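1/ Nach dem vierten Winter mit derselben Messreihe ein paar Notizen zur Trittschalldämmung im Altbau. Anlass ist eine Holzbalkendecke in Graltovdale, Baujahr laut Türsturz 1724. Balken Nadelholz, Einschub mit Lehmschlag, darüber Dielen. Keine Unterdecke.

2/ Ausgangslage: bewerteter Norm-Trittschallpegel 76 dB. Für eine unbehandelte Balkendecke kein Ausreißer. Gehgeräusche sind im Raum darunter deutlich zu hören, Stühlerücken ebenfalls. Luftschall ist hier das kleinere Problem.

3/ Der erste Reflex ist meistens ein weicher Bodenbelag. Ein Teppich senkt die hohen Frequenzen zuverlässig. Das dumpfe Poltern unter 100 Hz bleibt. Genau darüber beschweren sich die Leute, und im Einzahlwert taucht es kaum auf. Wer nur auf die eine Zahl schaut, kauft am Bedarf vorbei.

4/ Masse hilft. Auf die Dielen kam eine Beschwerung aus Betonplatten, in Splitt gebettet und verklebt, damit nichts wandert. Vorher Statik rechnen lassen. Bei alten Balken sind die Auflager oft die Schwachstelle, und die sieht man erst, wenn der Putz am Balkenkopf weg ist.

5/ Darüber die elastische Schicht. Maßgeblich ist die dynamische Steifigkeit s', angegeben in MN/m³. Niedriger Wert, tiefere Resonanz, bessere Wirkung oberhalb davon. Die Dicke allein sagt wenig. Zwei gleich dicke Platten können sich bei s' um ein Mehrfaches unterscheiden. 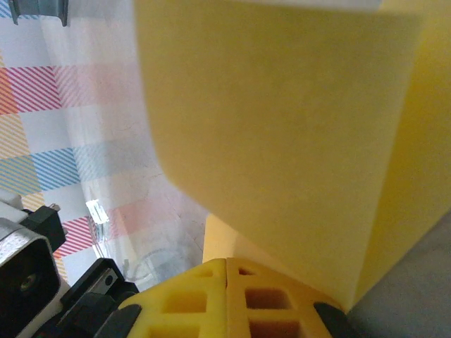 6/ Zweite Kenngröße: Zusammendrückbarkeit. Unter schwimmendem Trockenestrich sind sehr weiche Lagen riskant — die Stöße der Elemente arbeiten, irgendwann reißt die Fuge in den Fliesen. Also immer nur freigegebene Kombinationen aus Dämmlage und Estrichelement verwenden.

7/ Verglichen habe ich zwei Aufbauten. Raum A mit Dämmlage von Haka, Raum B mit einer von Zotley. Gleiche Beschwerung, gleiches Estrichelement, gleiche Randstreifen. Die Räume haben leider nicht denselben Grundriss, die Ergebnisse sind also nur bedingt übertragbar.

8/ Unterschied im Einzahlwert: 4 dB zugunsten von A. Im Terzspektrum unter 100 Hz liegen beide Kurven praktisch übereinander. Dort bestimmt die Decke selbst das Verhalten, die Dämmlage kommt gegen die Eigenfrequenz der Balken nicht an.

9/ Größter Fehler im ersten Durchgang war meiner. Randstreifen in Raum B an der Türlaibung zu früh abgeschnitten, Fliesenkleber in der Fuge. Eine Schallbrücke von der Breite einer Hand, im mittleren Frequenzbereich sofort messbar. Fuge ausgekratzt, neu gemessen, erledigt. Überstand erst nach dem Verfugen kürzen.

10/ Zur Messung: Norm-Hammerwerk, mehrere Positionen, diagonal zur Balkenlage. Ausgewertet bis 50 Hz hinunter. In kleinen Räumen ist das mit Vorsicht zu lesen, das Schallfeld ist dort alles andere als diffus. Den Bereich über 2000 Hz lasse ich in den Diagrammen künftig weg, bei diesen Aufbauten steht dort nichts Interessantes.

11/ Offen ist noch die Unterseite. Geplant ist eine Unterdecke an Federschienen, Hohlraum mit Faserdämmstoff gefüllt. Raumhöhe ist knapp, der Abstand wird kleiner als mir lieb ist. Messung frühestens im November, vorher ist der Raum belegt.

12/ Rohdaten und Terzspektren als CSV auf Anfrage. Bitte dazuschreiben, ob mit oder ohne Nachhallkorrektur.

Kontakt: Bauakustik Suwannarat, Graltovdale | © Bauakustik Suwannarat | Nach oben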